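# Visit report: Fustell shared workshop, home-built arm

12/08/2018

The workshop occupies the rear half of a former printing shop. Members pay by the month and keep their own benches. I went to look at one build, a tabletop arm with a two-finger gripper that Hefin Yorath has been putting together in the evenings, and to compare notes with our own, which has been stalled on cable routing. Carleen Goodwin, who wrote the control software, was there for the second half of the visit.

## Mechanical

The arm is the third version. The first used hobby servos throughout and could not hold its own weight at full reach. The second had a belt-driven shoulder that worked but crept under load. The present one uses geared steppers at the base, shoulder and elbow, and smart servos from there out. Upper-arm and forearm links are aluminum tube, clamped at both ends, with printed end pieces. Hefin quotes a reach of 77 cm from the shoulder axis. I did not measure it.

The base plate is bolted through the bench. An earlier attempt with clamps walked several millimeters in an afternoon and spoiled a calibration.

The gripper is a parallel linkage with interchangeable fingers. The linkage pins are plain steel with printed bushings, and the bushings are the wearing part – Hefin changes them when the fingertip play gets bad enough to notice by hand. Our own gripper has the same problem and we have been replacing whole fingers, an expensive way of going about it.

## Electronics

Power comes from a single Salteo bench supply feeding two rails. The stepper drivers are Prasari boards, mounted on edge in a slotted rack with a fan at one end. The emergency stop cuts the motor rail and leaves the logic running, so the joint log survives a stop. With the motor rail off, the shoulder sinks slowly under its own weight. Hefin keeps a foam block on the bench for it to land on.

The wrist camera runs over a thin USB cable, tied along the forearm with a service loop at the elbow. The loop was too short until recently and the camera dropped out whenever the elbow passed a certain angle. This is exactly our fault, and I took down the new routing.

## Software

Carleen's program runs on an old desktop under the bench. Camera images are stored with joint angles and gripper opening against one clock, at 30 records per second. Motion is planned in joint space, with speed limits set separately for each joint. She tried Cartesian moves near the bench edge and went back, after the wrist flipped twice at the same spot.

Drawers are the current job. The arm has to find the pull, get a fingertip to it and draw the front out square. The approach angle matters more than grip force: coming in steeply from above leaves little room between the linkage and the panel.

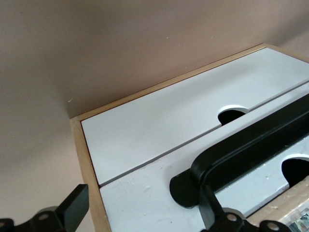

## Points to take back

- Copy the elbow service loop. Hefin will send the tube clamp drawing as well.
- Order bushing stock and stop replacing fingers.
- Split the motor and logic rails before any further testing. Our stop currently kills both.
- Ask Carleen for her log format. She has around 3000 recorded moves in it and does not intend to change it again.
- Try a slower wrist limit on the final approach. Theirs is well below ours.

The one item I would not copy is the base joint. It relies on a turntable bearing salvaged from a display stand, and there is visible rock in it when the arm is extended. Hefin has a replacement from Þorgeirsson on order and expects to fit it in September, after which the calibration will have to be repeated from the start. I have asked to come back once that is done – the before and after figures for repeatability would be useful to us whichever way they go.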